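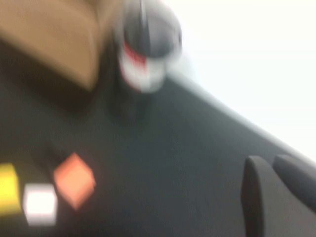
4. Loading a Feature into the Londolo Player

Before you start, check that the drive from the distributor is unlocked and that the film's key is valid for your screen. Trailers need no key.

1. Connect the drive to port A on the Londolo server. Wait for the green light.

2. Open Library, then Import. Select the feature and press Copy. A feature with 2,000 or more files can take over an hour.

3. When the copy ends, press Verify. The file count on screen must match the count on the delivery sheet (1,343 in the sample sheet at the end of this manual).

Caution: Do not unplug the drive during Verify. A partial copy will play until it reaches the first missing reel, then stop.

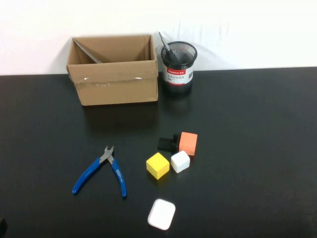

Photo: Despina Costache / Pranska

4. Load the key from the USB stick or from the mail folder. Keys open at the time set by the distributor, often 30 minutes before the first show.

Note: If the key shows "Not yet valid", check the server clock before calling the distributor.

5. Build the playlist. Place trailers first, then the rating card, then the feature. Set the lamp and sound cues for each item.

6. Play the first 15 seconds of every item with the sound on. Listen for the change in level between the last trailer and the feature.

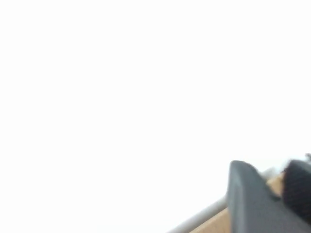

4.1 Late Changes to the Trailer Reel

Open the playlist, press Edit, and replace the trailer. Save under a new name. A playlist that is already running keeps the old trailer until the next show.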